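Best night for live folk music in Plerow, and do I need to book?

Posted in Going Out: Pubs, Bars and Live Music

Bohdana Dovhaniuk
September 8, 2023

Hello all! We moved over from Drustivov in March and I'm only now getting round to the fun part, which is finding somewhere to hear a band. My husband plays the fiddle (not brilliantly, he'd say so himself) and we both love anything with a bit of folk in it. I've heard people mention Killov, the bar down past the fish market, but I walked by at lunchtime and it was shut with no sign of what's on. Is it still going? Do you have to book a table, is there a charge on the door, and would they let a stranger join in? We can do any evening except Sunday. Thank you!

harbourlad

Yes still open. Evenings only. Don't bother booking just turn up. Parking is terrible.

MoiraPlaysBass

Oh you are in for a treat! Killov is very much alive and it's my favourite room in town by a mile. The lunchtime opening stopped when the kitchen closed, so the shutters stay down until the evening and plenty of people assume the worst.

The night you want is Thursday. It's an open folk session, there's no charge on the door, and strangers are welcome to join in. Go over to whoever is sitting nearest the piano, say hello, and tell them what you play. They go round the circle and each person picks a tune, so your husband won't be put on the spot unless he wants to be — he can say pass and everyone just carries on. I passed for my first two weeks and then couldn't be stopped. There are a few other fiddles most weeks, all different standards, and they're lovely with beginners.

Fridays and Saturdays are ticketed bands, and for those I would disagree with harbourlad about booking. The room holds 200 standing but there are only 20 tables, and the ones along the side wall go first (best sound in the place, and you can still hear yourself order a drink). You book by ringing after they open or by asking at the bar. I saw Fujimoto there in the spring, a four-piece with an accordion, and it was one of those nights where the whole place was singing by the second number. They're coming back before Christmas, so do keep an eye on the poster by the door!

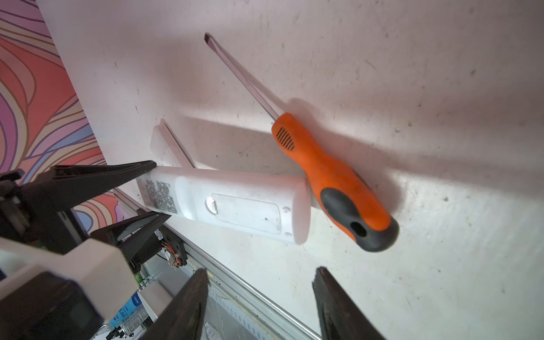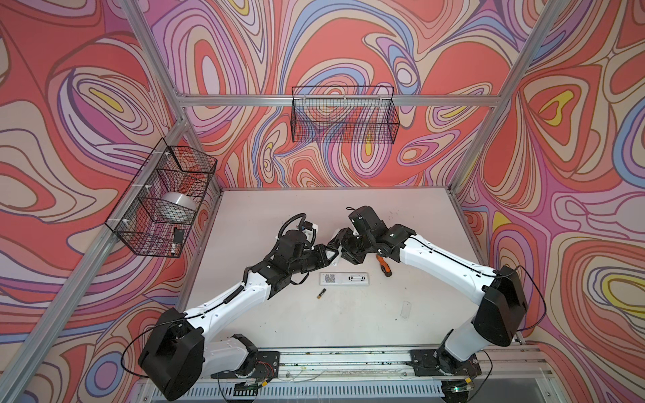
As for getting there, the number 21 bus stops at the fish market and the last one back leaves after the session has usually wound down. If you drive, try the streets up behind the church, where it's a five-minute walk downhill. Bring cash for the raffle. The beer is fine, the cider is much better.

One more thing, the music starts later than you'd think. Doors open well before anything happens, so have your tea at home and wander down after. Do say hello if you come, I'm the tall one with the bass!

harbourlad

Fair enough on the Saturdays, I only go midweek. Cider is good, agreed.

Bohdana Dovhaniuk

This is wonderful, thank you both! Thursday it is. He has already got the fiddle out and is murdering a polka in the kitchen. I'll ring about a table for Fujimoto once the date goes up — does anyone know if under-18s are allowed in with a parent? My niece is coming to stay and she'd love it.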